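Dorkness Outdoor Campaign: Progress Report to Varkell
25 May 2025
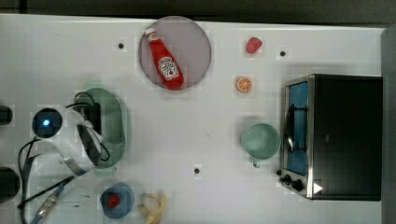
Where we are

The Dorkness relaunch is live on 178 bus shelters. The contract says 764, and we know you can subtract. Hollenstein, who own the shelters, spent most of April deciding whether the word "gloomy" was suitable for commuters. It has been ruled suitable, except near hospitals.

Radio

Both spots are recorded. The 40-second version is the good one. The 15-second version is the one you are paying for, and it now contains the brand name, the offer and one breath.

Money

We have spent nearly 40 percent of the media budget. Print costs came in under estimate, a sentence we enjoyed typing. Reprinting the hospital posters will take care of the difference.

Problems

Flernidano's new slogan is very close to ours, down to the comma. Their agency calls it a coincidence. Our lawyers call it billable. We suggest leaving it alone until the tracking survey is back.

Needed from you

Sign-off on the second poster, preferably the version we sent and not the one with the larger logo. Shelter list for the northern routes to follow once Hollenstein finds it.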